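Ticket 300: Left gripper out of step with leader arm during hand-over demos
Status: Open
Reported by: Joana Gouveia
Site: Ondville, bench Niro
Opened: Sep 18, 2022

Symptom
When I drive both arms from the leader handles, the left gripper lags on closing. The right one follows straight away. The lag shows up in the recorded demos as well, so the policy is learning a pause we don't want.
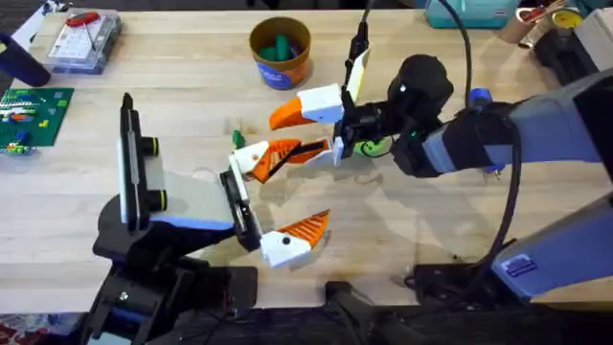 Grippers meeting over the middle of the bench, left one open.

Checked so far
1. Restarted the Rarnden teleop service. No change.
2. Swapped the leader handles left for right. The lag stayed with the left follower, which rules out the handle.
3. Dropped the recording rate to 30 frames a second. No change.
4. Ran the left gripper from the command line, without the leader. It closed on time in 9 tries out of 9.

So the motor is fine on its own. I went through the Garcia config next and found the smoothing filter for the left gripper set to 200 ms. The right has none. The change log has it going in last March, with no note on who wanted it or why.

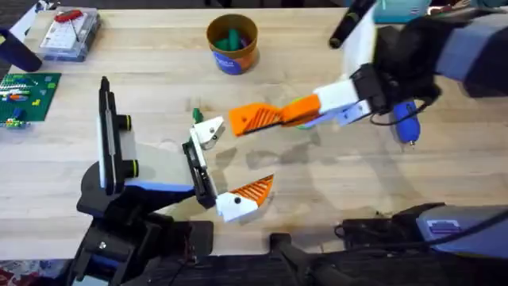 1 min read

Left fingers wide, right fingers closed – this is the position to start from if you want to reproduce it. Squeeze the left handle fully and watch the left fingers against the handle reading in the log.

Next steps
Set the left filter to zero and record a short batch with the same operator. Keep the old demos in their own folder until we decide whether to trim the pause or record them again. I'd sooner record again, as trimming shifts the camera timestamps.

Could someone with write access to the Garcia config make the change? Mine is read only. Please restart the service afterwards – it doesn't pick up filter changes while running.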